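RB2204 Handling Lab
Handout 8: setting up and looking after the hand-held gripper pair (table cell)

Last changed 3 April 2020. Replaces the October version, bin that one. The finger section is new and so is the bit on resets.

What this covers

One cell only, the Dallunlow table. The Gezer arm has its own handout (number 17), don't mix them up, the bolts are different and so is the shutdown order. If you've only come for the log sheet format, skip to the end.

You need: the cell key, small hex set from the drawer marked Climbridge, lint-free cloths, the white paint pen, masking tape, the log sheet. No power tools on the grippers. None.

Before you touch anything

Check the log. Whoever was on last should have signed off left and right seperately. If only one side is signed, treat both as unchecked.
Recording software closed. Then supply off at the bench switch. Then cables.
Look at the floor. Cables on the floor stay outside the area where you stand. If you have to step over one, stop and re-lay it.

Cables

Most of our faults are cable faults. Of the last 17 stoppages on this cell, 8 were a connector that had worked loose, and every one of those was on the side the person favoured. So:

- cable leaves the gripper with a slack loop, big enough to turn your wrist fully both ways
- right cable back along the forearm, left cable down and away
- no tape directly on the connector body. Tape goes on the cable, a hand's width further down
- plug in, tug once gently, then wiggle while a partner watches the live readout. Any flicker, swap the lead, don't try to "fix" it
- swapped leads go in the red tray with a tag on. Untagged leads come back into use, we have been caught by this twice

Fingers

Two fingers per gripper, each on its own mounting piece. Order of work:

1. Open fully. Do this from the software then supply off again. Never force them open by hand.
2. Wipe the flat contact faces. Dry cloth first. If that isn't enough, slightly damp, then dry again. No solvent.
3. Look along the edges. Light scuffs are fine, leave them. A notch you can catch a fingernail in means change the finger.
4. Check the screws with the hex key, short arm only. Just nipped up. If it turns more than a quarter, back it right out, look at the thread, start again.
5. Paint mark across screw head and finger, so next time you can see if it's moved. Old mark comes off first.
6. Close on the paper strip. Should hold along the whole face. If it swings round one corner the faces aren't parallel and you go back to 4.

Changing one finger means changing its partner too. Yes even if the partner looks perfect. They wear as a pair and a new one against an old one grips crooked, especially on thin stuff (cutlery handles, the edge of a mat).

Part number for the finger pair is 279 in the Runero stores book. Sign for it.

Zero and travel

Supply on, software on, no recording yet. Fingers closed on nothing, press zero. Open to the stop. Write down the reading. Close, open, write it down again. Three readings per side. If they drift in one direction, let the thing warm up and repeat; if they jump about, it's the cable, see above.

Do left then right. Always that way round, so that a half-finished sheet can still be read by the next person.

Laying the table

The task for this term is breakfast things: mugs, bowl and saucer, spoon, striped mat. Sheet goes on first, pulled flat, no ridge under the mat. A ridge lifts the mat edge and people get a good grip in practice that they then can't repeat.

Mat square to the table by eye is good enough. Crockery checked for chips before every session, a chipped rim marks the contact faces and then you're back at step 2. Mugs: spread them out, vary the handles between trials. Don't line them up, it makes the trials too alike.

Stand where you can reach everything without leaning. Elbows free. Long sleeves are OK but not loose at the cuff.

Dry run, every time, before recording: go to a mug, hold over the rim, stop, check the cable isn't pulling. Then over to the mat, fingers wide, same check. Only then close on anything.

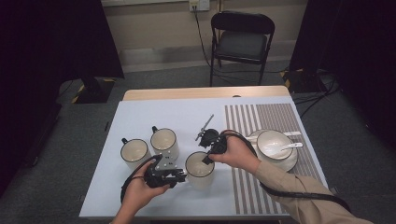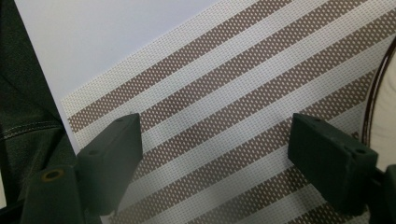

During the run

Slow in, slow out. Speed in the middle if you must.
Approach a mug so both fingers meet it together. If one touches first you push the mug along and the force trace is rubbish.
Thin flat things: come down until the fingers just brush the surface, lift a hair, close. Dragging across a woven mat fills the finger edges with fluff and dust, and that is half of what you end up wiping off.
Don't rest a gripper on the table between trials. Holder or hand.
If you drop something, say so out loud and log it. Trial is void but keep the file.

Reset between trials

Objects back on, mat straight, mug handles changed, one look at the paint marks. Should take under a minute once you're used to it. Partner does the reset, the person holding the grippers stays put (otherwise cables twist, and you won't notice untill it matters).

Faults you can deal with yourselves

Finger slow to close: wipe, re-zero, try again. Still slow, stop.
Reading stuck: cable. Then software restart. In that order please.
Grip slips on glazed surface: contact face dirty nine times in ten. Don't squeeze harder.
Rattle: mounting screws. Supply off before you look.

Faults you leave alone

Anything warm to touch. Any smell. Play in the jaw slide that's still there after the finger screws are nipped. Bare wire. Supply off, red card on the gripper, note in the log, use the other cell if it's free.

Log sheet, one line per side

date / initials / faces wiped y-n / fingers changed y-n / screws marked y-n / open reading x3 / lead number / remarks

"OK" is not a remark. Write what you saw. Sheets go in the blue folder by the door, full ones to the lab office, and bring your own copy of the readings to the next class as we'll be plotting drift from them.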